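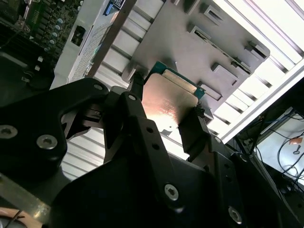 A processor with its metal heat spreader facing out.

Memstead, January 29, 2019

The repair shop on Kratochvíl Street opened in August with 61 donated desktop computers and one long bench. Most had come from offices that were clearing out old equipment. Buyers pay $100 for a rebuilt machine, and the price includes a keyboard.

Demand has been steady. Over 700 people have put their names on the waiting list, many of them from Lerkska, where the last computer store closed.

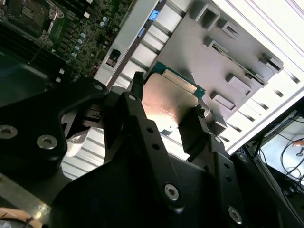
A processor above an open computer chassis.

Parts are the main problem. Memory is easy to find, but working power supplies are not — the shop keeps 7 on the shelf and tests each one before it goes out. Plerer, a wholesaler across the river, sends a box of used parts each month. The next sale opens at noon.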